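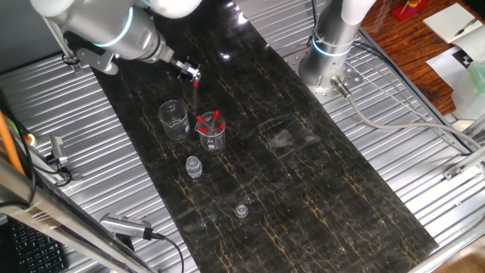

理科室のガラスの道具は、どれもすきとおっていて、どれも「さわったら割れますよ」という顔をしています。そのせいで、みんな同じなかまに見えてしまうのですが、性格はけっこうちがいます。たとえばビーカーは、どっしり立つのが仕事です。試験管は、ひとりでは立てません。底がまるいからです。赤いキャップの試験管が4本、ビーカーの中であっちこっちにかたむいているのを見れば、よくわかるでしょう。まるで、朝礼の後半の小学生です。となりの空っぽのビーカーのほうは、もちろん、だれにも寄りかからずに立っています。

ビーカーの口は、なぜとがっているの？

ビーカーのふちには、一か所だけ、ちょこんと外に出たところがあります。「注ぎ口」といいます。鳥のくちばしに似ています。じっさい、英語のビークは「くちばし」のことなので、ビーカーという名前もそこから来たのだろう、と思った人。するどい。でも、ことばの歴史を調べている人たちは、飲み物を入れるうつわを指す古いことばのほうから来たと考えています。するどい人も、たまにははずれます。

注ぎ口のはたらきは、コップで試すとわかります。コップの水を、べつのコップにゆっくりゆっくりうつしてみましょう。水はまっすぐ落ちてくれず、コップの外がわをつたって、ひじのほうまでやってきます。水には、ガラスにくっつきたがるくせがあるのです。注ぎ口があると、水は一か所に集まり、ふちからはなれやすくなります。水のくせは直らないので、うつわのほうが形を変えてあげたわけです。水はお礼も言いません。

目もりを信じすぎない

ビーカーの横には、目もりがついています。目もりがあると、人間はつい、ぴったり量れる気がしてしまいます。ところが、ビーカーの目もりは「だいたいこのくらい」という意味です。きちんと量りたいときには、メスシリンダーという、細長くて少しえらそうな道具を使います。

なぜ細長いのかというと、太いうつわでは、水をスプーン1ぱい足しても、水面がほとんど上がらないからです。細いうつわなら、同じ1ぱいでも、ぐんと上がります。おふろに牛乳を1本入れても、だれも気づきません。でも、コップに1本入れたら、台所じゅうの人が気づきます。（おふろのほうも、色で気づかれます。やめておきましょう。）

メスシリンダーを読むときは、目の高さを水面に合わせ、真横から見ます。水面はよく見るとまん中がへこんでいるので、その底のところを読みます。上からのぞきこむと、目もりは平気でうそをつきます。うそをついたのは目もりで、悪いのはのぞきこんだ人、ということになっています。

試験管は、ひとりで立てないのに、なぜまるい？

平らな底にすれば立つのに、と思うでしょう。もっともな意見です。

まるい底にも、いいところがあります。ひとつは、洗いやすいこと。角がないので、よごれがすみっこにかくれられません。すみっこがないのですから。もうひとつは、熱に強いこと。ガラスはあたためるとふくらみます。角があると、そこに無理がかかって、ひびが入りやすくなります。まるければ、その力がうまく分かれてくれます。

そのかわり、試験管にはいつも、立たせてくれるだれかが必要です。ふつうは「試験管立て」を使いますが、本数が少なければ、ビーカーにまとめて入れておくこともあります。ななめになりますが、ころがって床に落ちるよりは、ずっとましです。

ところで、37度というのは、人間の体の中くらいの温度です。目に見えない小さな生きものを試験管で育てるときにも、この温度がよく使われます。体の中でくらしている生きものには、そこがちょうどいい部屋なのでしょう。家賃はもらっていません。

ふたは、なくなるもの

試験管のキャップは、中のものがこぼれたり、ほこりが入ったりするのをふせぎます。赤のような目立つ色なら、ふたがしまっているかどうかが、遠くからでもわかります。

こまるのは、すきとおった小さなふたです。黒いつくえの上にぽつんとあれば、まだ見つかります。白いつくえなら、もう半分いないのと同じです。床に落ちたら、足のうらで見つけることになります。

では、どうするか。はずしたふたは、いつも同じ場所に置くことに決めます。向きも大事です。中のものにふれる面を、つくえにべったりつけてはいけません。つくえのよごれが、そのままびんの中へお引っこししてしまいます。

小さなガラスびんは「バイアル」とよばれることがあります。ただのびんですが、バイアルと言うと、急に研究している気分になります。気分はただなので、どんどん使いましょう。

ガラスはなぜ選ばれる？

人間はずっとむかしから、ガラスでうつわを作ってきました。割れるとわかっているのに、です。理由はいくつかあります。中が見えること。においがうつりにくいこと。多くの薬品と混ぜても、知らん顔をしていてくれること。友だちとしてはつめたいのですが、実験の道具としては、りっぱな態度です。

ただし、ガラスなら何でも熱に強いわけではありません。実験用のビーカーには、熱でふくらみにくい特別なガラスがよく使われます。家のコップに90度のお湯をいきなり入れると、割れることがあります。内がわだけが先にふくらんで、外がわがついていけないのです。家族の旅行でもよくあることですが、コップの場合はけがをします。

家でやってみよう

用意するもの
水
コップ 2こ（割れないプラスチックのもの）
計量カップ（注ぎ口のあるもの）
おぼん
ぞうきん（「いらない」と言う人ほど、いります）

やりかた
おぼんの上にコップをならべ、かたほうに水を入れます。
その水を、もうひとつのコップへ、できるだけゆっくりうつします。
つぎに、計量カップに水を入れて、空のコップへ同じようにうつします。
おぼんにこぼれた水の量をくらべます。
こんどは、どちらも少しいきおいよくうつしてみます。ゆっくりのときと、水の落ちかたはどうちがいますか。

終わったら、おぼんをふいて、コップはさかさにしてかわかします。ぞうきんも、かけるところにもどしておきましょう。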